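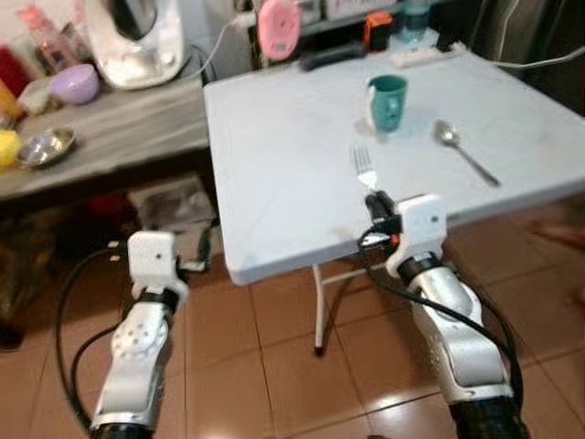
A silver fork and a white folding table.

January 2023

In December I finished watching all 61 episodes of Tustolus, and I want to write a little about it before I forget the details. I am not a critic. I watch television in the evenings to relax and also to keep my English in good condition, so please read this as the opinion of an ordinary viewer.

The series tells the story of a family that runs a small hotel in a coastal town called Ilcombe. The grandmother owns the building, her two sons do not speak to each other, and the younger son's wife does the real work. In the first episode a guest leaves without paying and forgets a suitcase in his room. The family keeps it in the cellar and they don't open it until episode 14. I was quite impatient with this. But when they finally opened it, I understood why the writers took so much time, and I had to watch that part again the same night.

What I like most is how the actors speak. In many series everybody answers very fast, as if they know already what the other person will say. In Tustolus they wait. The actress who plays the wife is especially good at it. She has one long conversation on the back stairs with the older brother, where she says maybe ten words and you still know everything she thinks about him. I had not seen her before. I read that she came from theater and that this was her first big role on the screen, and I can believe it, for the reason that she uses her hands and shoulders a lot.

The older brother is more difficult for me. The actor is good, but he was changed after the second season, and the new one is much taller and has a softer voice. The series never mentions it. I needed several episodes to accept him. My sister stopped watching at this point - she says she felt cheated - and I could not convince her to continue.

The weakest part is, in my opinion, the third season. There is a story about a film crew that comes to stay in the hotel, and it has nothing to do with the rest. Episode 51 is the end of that story, so if you get bored you can jump to the next one and you will lose almost nothing. You would miss only a short dinner with the grandmother, where she sings.

About the music: the opening song is by a group called Phí. It is slow, with a piano and one female voice. In the beginning I skipped it every time, and by the last season I was listening to it on the way to work.

I will not tell the ending. I can say that the hotel is still there, and that one of the brothers leaves.

Now I am looking for something new. A colleague recommended Tutow, a police comedy with only one season so far. I have watched 2 episodes and laughed a few times, but the actors speak so quickly that I must turn on the subtitles. If somebody has seen the whole season, please write to me if it becomes slower later.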